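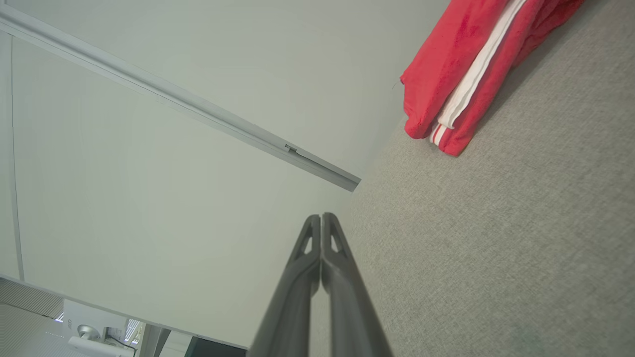
Ea Eyvindsson
Abril

Llevo un mes con el kit Flunetow, el brazo con pinza para recoger ropa en casa. Me han preguntado varias personas si vale la pena, así que abro hilo. Perdonen mi español, lo reviso dos veces pero siempre se escapa algo.

Lo que se compra: el brazo, dos dedos de plástico, la cámara de muñeca y un programa que se llama Pap. Yo pagué 651 euros en la Feria. Sin la oferta de la Feria son 200 más. El portátil lo pone usted.

El montaje me tomó una tarde. Las instrucciones son correctas, pero el paso de calibrar la cámara está explicado en un párrafo muy corto. Hay que repetirlo cada vez que se cambian los dedos. Yo no lo entendí hasta la tercera lectura.

Los dedos son huecos cerca de la punta, con un triángulo recortado. Pesan poco y ceden un poco cuando tocan el suelo. En moqueta baja esto ayuda mucho. En baldosa resbalan más de lo que yo quisiera.

Mi prueba: una prenda en el suelo, el brazo la busca, la coge y la deja en una cesta. Hice 252 intentos en dos semanas, apuntados en un cuaderno. Salieron bien 70 de cada 100. Para mí es un resultado aceptable, no brillante.

Donde falla más: prendas junto a una pared o un mueble. Pap calcula bien el centro de la ropa, pero abre los dedos sin mirar cuánto espacio queda al lado. Escribí al soporte y me contestaron en dos días — la respuesta fue amable y un poco general.

Los colores vivos los encuentra rápido. Con calcetines grises sobre moqueta gris tuve que poner otra lámpara.

Alguien me preguntó por el Salen. Lo probé solo un rato en la Feria. Es más silencioso y cierra la pinza con más suavidad, pero no deja cambiar los dedos. Para mí esto decide.

¿Lo recomiendo? A quien le gusta ajustar cosas, sí. A quien quiere el suelo recogido al llegar del trabajo, todavía no. La semana próxima pruebo con toallas y pongo aquí los números.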